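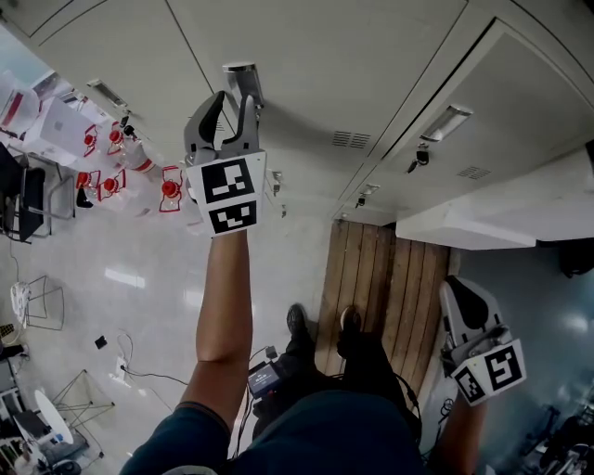
Início > Projetos > Linero > granel-pose > LEIA-ME

Imprimir | Enviar por e-mail

# granel-pose: rastreamento de garras manuais por marcadores

Bem-vindo, e obrigado pela paciência de ler um LEIA-ME até o fim! O granel-pose nasceu dentro do Linero para recuperar a trajetória das duas garras a partir do vídeo da câmera de cabeça, usando os marcadores quadrados em preto e branco que cada garra leva no corpo. Dima Salameh escreveu o detector, e Qusai Haddadin cuida da calibração e do filtro (e responde às dúvidas com uma gentileza que eu mesmo nem sempre tenho).

## O que ele faz

Para cada quadro do vídeo, o programa procura os marcadores, estima a pose de cada um e junta as estimativas numa pose única por garra. Quando o marcador maior some de vista, o menor costuma segurar a estimativa por um tempo, com mais ruído na rotação.

## Como usar

 granel-pose calibrar --config kedville.yaml
 granel-pose rastrear sessao/ --saida poses.csv

A calibração pede 11 poses bem variadas: levante uma garra bem alto, deixe a outra mais baixa, gire os punhos sem pressa e depois troque os lados.

## Conjunto de teste

São 191 sequências gravadas em Kedville, cada uma com uns 600 quadros. A divisão entre treino e teste está em `splits/` e foi refeita em 11 de setembro de 2023, então, se você tem números mais antigos, vale a pena rodar tudo de novo antes de comparar.

## Problemas conhecidos

- Piso brilhante e armários claros estouram a exposição, e a borda preta do marcador fica fina demais para o detector. Baixar o ganho ajuda bastante.
- Com o marcador muito inclinado, a pose às vezes "vira" de um quadro para o outro. O filtro da versão 2 pega quase todos os casos.
- O leitor de arquivos do formato Bataineh ainda não aceita sessões em partes. Fica para outubro, se tudo correr bem!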